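Tuesday, after supper

The table is mine again! I've wanted to write that for days. I got the last of the boxes off it this morning (they've moved to the hall, where I now walk into them, but let's call that progress) and for the first time since the move I could see the whole top.

It's a nice pale creamy color with a very faint grain to it, much paler than I remembered from the day I bought it. I went over it with a cloth and then again with a cloth and a bit of dish soap. Most of the grime came up. What didn't come up is a little slanting row of dark specks, and another small mark off by itself. I tried my thumbnail, I tried baking soda, I stood there glaring. Pramila Vashisht came by to drop off my spare key and told me to leave it alone before I took the finish off. She's probably right. I paid next to nothing for it at the secondhand place in Hallavbridge and I'm not going to be precious over a few dots.

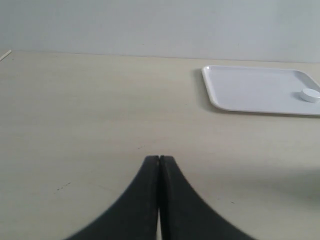 What gets to live on it

So then the fun part, which is deciding what goes back. My old table in Rirside was a dumping ground. Mail, keys, 4 different chargers, a plant I kept forgetting was a plant. I've promised myself this one will be different, and I know I promised that last time too, but this time I have a wall behind it with nothing on it at all and I like how calm it looks. I keep thinking about putting up a shelf and then I keep thinking no, leave it plain, at least till April.

The white tray is staying. It's shallow with rounded corners and a bit of a rim, and I've been carting it from place to place for years without ever giving it a job. I set it toward the back and a touch to the left and left it empty for now. Pramila thinks keys. I think if keys go in, then receipts go in, and then it's Rirside all over again. 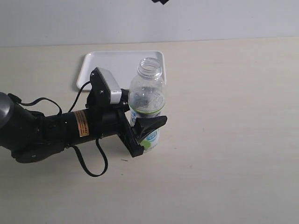

I had soup at the counter in the end, standing up, which is silly when you've spent half a day clearing a table. I just couldn't bring myself to put a bowl on it yet. Tomorrow I'll eat there like a grown-up.

The other thing on my mind is bottles. I'm bad about bottles. I drink half my water at home out of whatever I bought on the way back, and then the empties stand around till I trip over one. There's a big clear one with a bright green stripe on its label, and I really do like it — the green is so cheerful, and there's a whole block of tiny print on the back of the label that I think is Chinese, so it shows right through the plastic from the other side. I have half a mind to keep it for watering, if I ever get another plant. It's got good wide shoulders and it would hold plenty.
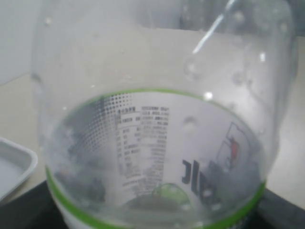

But that's how it starts, isn't it? One nice bottle gets saved, and by summer I've got 13 of them lined up under the sink "for later." I asked Pramila what she does with hers and she said she puts them out with the recycling like a normal person. Fair enough.

I'll decide in the morning. I still have to call Quiambao about the chair that never arrived (it's been about 2 weeks now and I only have the one), and I'd like to find the box with the lamp in it, because the light over this end of the room is fine in the day and pretty gloomy by now. My guess is it's the bottom box in the hall. It would be.

Going to bed. My shoulders ache and my hands smell like dish soap.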